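4. What callers did after the ex-player talked politics

Figure 2. Wire basket with two wooden handles, dark gray work surface.

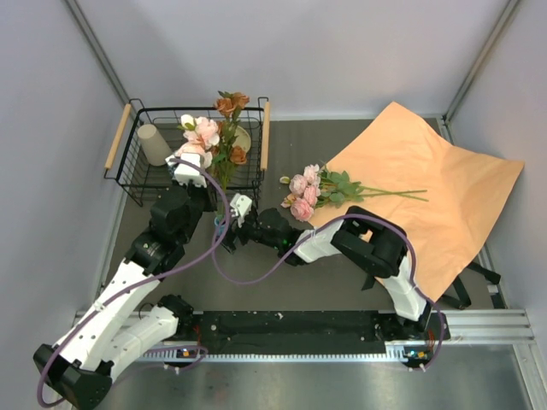
Do listeners hang up on a sports show when a retired player starts talking about politics?

Most of them stay, at least the ones who were already on hold. In our logs the drop-off came at the ad break, same as on any other day, and the calls that followed were longer than the usual trade talk.

Now the details. We logged 180 calls from 29 segments, all on Marbridge sports radio, all in the afternoon slot. A segment went in if a former pro gave a view on policing, a local vote or a protest, and if the host then opened the lines. Guests who only got asked and ducked it: left out. So were taped interviews, no callers there.

Coding was done by Quezada and Kılıçarslan, seperately, then compared. Each call got one main label. Agree, disagree, "stick to sports," or off topic. Where the two labels didn't match we listened again together and settled it. Slow work. The "stick to sports" label caused most of the trouble, as callers tend to say it and then give a full political opinion of their own right after. We ended up going by the first complete sentence past the greeting. Crude, but it can be repeated.

Biggest group was disagree. Not a shock, angry people call in. More useful is who they disagreed with. A good share went after the host for asking, and left the guest alone or even praised him for speaking up. Yeoman's earlier work on television panels lumped host and guest together and we think that hides quite a lot. On radio the host is the one who picks the subject, and regular callers know it.

Eleven segments had the same guest, a former center who has a weekly paid spot. We ran everything with and without him. Without him the disagree group shrinks a little and off topic grows, order of the groups stays the same. His callers sound like they know him. First names, old games brought up, one man reading back a remark from the previous June word for word (he had it written down, he said). We kept him in for the main results but a reader who wants to be strict should look at the second set.

Stick to sports calls were short. Often one line and a hang up, or the host cut them off. Which matters: a cut call can't turn into anything else, so our label may be picking up host temper as much as caller opinion. Bainbridge raised this when she read the draft and we don't have a good fix. Tried splitting by host. Too few calls on the Saturday host to say much.

What about the guest's playing record? We expected that big names would get a softer ride. Weak support for it, if any. Callers did bring up titles, or the lack of them, mostly as an insult and mostly late in the call. "You never won anything either" shows up in several forms. Team loyalty seemed to do more. Guests who had played for the local club got called wrong, guests from elsewhere got called outsiders, and then wrong.

Limits. One city, one format. Screeners pick who gets on air and we never saw thier notes. People who turned the radio off don't call in, so nothing above speaks to the silent audience. Negri has listener diaries from the Emska area that would help with this and the two sets will be compared in section 5, along with the 2 segments where the guest came back a week later to take part of it back.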